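How to Watch Seals from the Shore Without Upsetting Them

If you have never spent a slow morning looking at seals through a pair of binoculars, then I do envy you your first one. They are lovely company. They yawn, they scratch, they bicker over who gets the best bit of rock, and if you pick your spot well they will carry on with all of it as though you weren't there.

I learnt most of this at Flonberg, where the path runs along the top of a low cliff and the seals haul out on the flat ledges beneath. The advice should do for most rocky coasts, though, and for sandy ones too with a bit of common sense.

Before you set off

Look up the tide times first. Seals come ashore to rest as the water drops and the ledges are uncovered, so aim to be settled two hours before low water. At Flonberg in August that might mean a start at 6 in the morning, and a flask is a very good idea (so is a second flask).

Dress in dull colours and soft fabrics. A rustly waterproof carries much further over still water than you would think. Pack something to sit on as well, as an hour on damp grass feels like three.
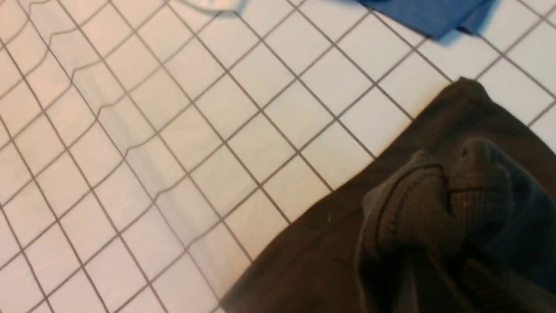

Plastic sheet on the tiles

Getting into position

Walk the last stretch slowly and keep below the skyline if you can. A person standing up against the sky is a worrying shape to a seal. Sit down early, well back from the edge, and let them get used to you before you start fiddling with bags and lens caps.

Stay at least 200 metres away if there are pups about, and further still if the ground lets you. I know it is tempting to creep closer! A decent pair of binoculars will do the creeping for you. Mine are an old pair of Zondoras, nothing fancy, and I can make out whiskers with them on a clear day.

Keep dogs on a lead, or better still leave them at home.

Reading the signs

A relaxed seal lies on its side or its back, often with its tail end curled up out of the wet. If one lifts its head and has a look round, just sit still. If several heads go up and all of them are pointing your way, you are too close, so back off quietly the way you came. Once they start shuffling towards the water it has gone too far, and a mother who bolts may leave a pup behind.

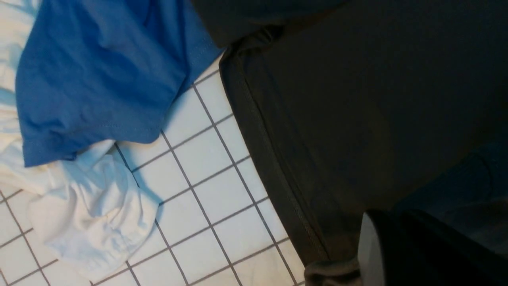

Page last changed: August, revision 2467

Telling grey from common

Look at the face side on. The grey seal has a long, straight nose, rather like a horse's, and its nostrils run nearly parallel. The common seal has a rounder head with a dip at the forehead, a bit like a spaniel, and its nostrils make a V. Don't go by coat colour, as both kinds come in greys, browns and blotches.

If you find a pup on its own

Leave it where it is and keep your distance. Its mother may well be out at sea. Never put it back in the water. If it looks thin or hurt, or has netting on it, ring your local marine rescue line and tell them exactly where you are. On the Flonberg path the marker posts are numbered from the Wadwood end, so give them the nearest number.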